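Ticket: Arm drifts away from operator during remote demos (sim room)
Opened by: I-seul Son
Assigned to: Anderson Teixeira
Project: Drenton
Opened: July 2019
Status: open, waiting on retest

Problem
When I drive the simulated arm with the hand controller, it follows well for the first part of a demo and then falls behind. By the time I reach for the red block, the gripper is off to one side. The task is to pick up the block and set it on a pale tile. The arm starts folded up with the gripper pointing down over its base.

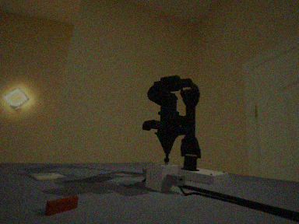
Log

1. Restarted the Plalleo server and the controller. No change.

2. Ran 30 demos with the low light setting and the same task. Drift in most of them. Chunhua replayed two of the saved ones with no operator connected and got the same offset, so the error is in the recorded commands.

3. Checked the clutch button. Each time it is released, the hand position is read again but the old wrist angle is kept. Long demos use the clutch more.

4. Meifang asked if the operator's view could be the cause. Switched to the high view and repeated the reach. 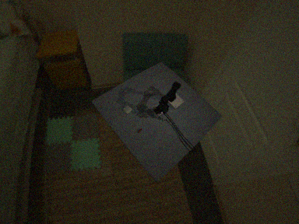

The clutch fix is in the test branch and should be tried before anyone records more. Old demos stay in the folder until Chunhua has sorted them. For the retest, use the high view and start with the red piece. It has open table on every side, so an offset in the reach won't run the gripper into the pale pieces. Stop after 400 steps and save even if the grasp is missed.

Anderson to confirm the wrist angle resets on release.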